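Skurholm Upholstered Bench, Light Gray

Print this page | E-mail this page 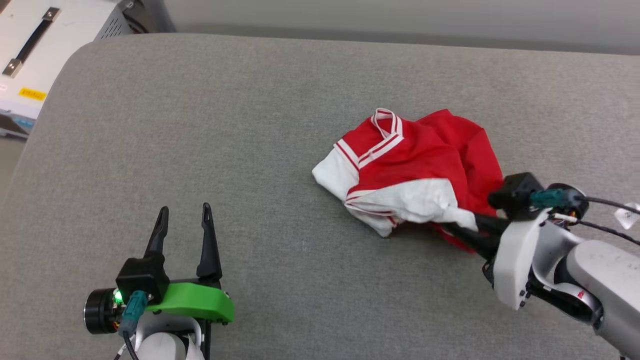
The Skurholm is a padded bench for bedrooms, hallways and laundry areas, supplied with a fixed cover in woven fabric. The pad is filled with foam of a single density, 6 cm thick, over a solid base panel. It gives slightly under a seated person and stays level enough for folding and sorting clothes. The corners are rounded and the fabric has a fine weave in light gray, against which a bunched-up red and white garment with a striped collar is easy to pick out. Seat height is suitable for putting on shoes.

Specifications
Range: Prondham
Depth: 38 cm
Pad thickness: 6 cm
Cover: woven fabric, fixed
Color: light gray
Legs: screw-in, packed separately
Assembly: 2 people recommended
Washing: spot clean only

Care
Vacuum with a soft brush head. Blot spills with a dry cloth, then a damp one. Do not use bleach or solvent cleaners. Do not leave damp clothing on the cover, as dye from dark or strongly colored fabrics may transfer. Check leg fixings after the first month of use and tighten by hand.

Ordering
Stocked at the Pillent warehouse. Orders placed before noon leave the same day. Unused benches may be returned within 30 days in the original carton. Replacement legs and felt pads are listed under Kozma fittings. Fabric swatches are available on request, limit 2 per customer.

Print this page | E-mail this page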